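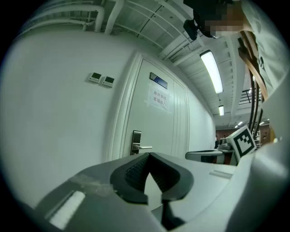
Un pasillo de paredes blancas.

El blanco que no es blanco

Cuando llegué a vivir a Pirport, en agosto, el propietario me entregó las llaves y una lata de pintura a medio usar. «Para los golpes», me dijo. Yo pensé que era una cortesía extraña. Tres semanas después ya había tapado el primer golpe, y la mancha nueva se veía más que la vieja.

De esta pequeña derrota nació mi interés por los pasillos blancos. Pregunté en Judska, la tienda de pinturas de la calle del puerto, donde trabaja Trinidad Malabanan desde hace nueve años. Ella me mostró la carta de la casa Kirneck, que tiene 1336 colores. Yo había pedido solamente blanco.

«La gente trae un trozo de pared en una bolsita», me contó. «Lo arrancan con un cuchillo. Es lo mejor que pueden hacer, porque de memoria todos se equivocan.»

Según ella, el blanco de un pasillo envejece de manera distinta al de un dormitorio. Los hombros lo rozan siempre a la misma altura, las maletas lo marcan abajo, y la luz de las lámparas le da un tono que en la tienda no existe. Por eso recomienda pintar la pared entera, de esquina a esquina, aunque el golpe sea del tamaño de una moneda.

En mi edificio, que todos llaman Brynjólfsdóttir por el apellido de la primera dueña, los corredores se pintan cada dos veranos. La última vez se gastaron 789 litros, cifra que aparece en la factura colgada junto a los buzones. Una vecina del segundo piso protestó: quería un verde claro, como el de la escuela de su infancia. Se votó y ganó otra vez el blanco, por poco.

Yo voté verde. En mi país los pasillos tenían un zócalo oscuro hasta la cintura, de pintura brillante que se lavaba con jabón, y todavía me sorprende que aquí se haya perdido esta costumbre. Trinidad me dice que algunos clientes mayores lo piden aún, casi siempre en gris o en marrón.

Al final compré un rodillo pequeño y una lata nueva. Pinté la pared completa una mañana, con la ventana abierta, y dejé la lata vieja en el armario de la entrada.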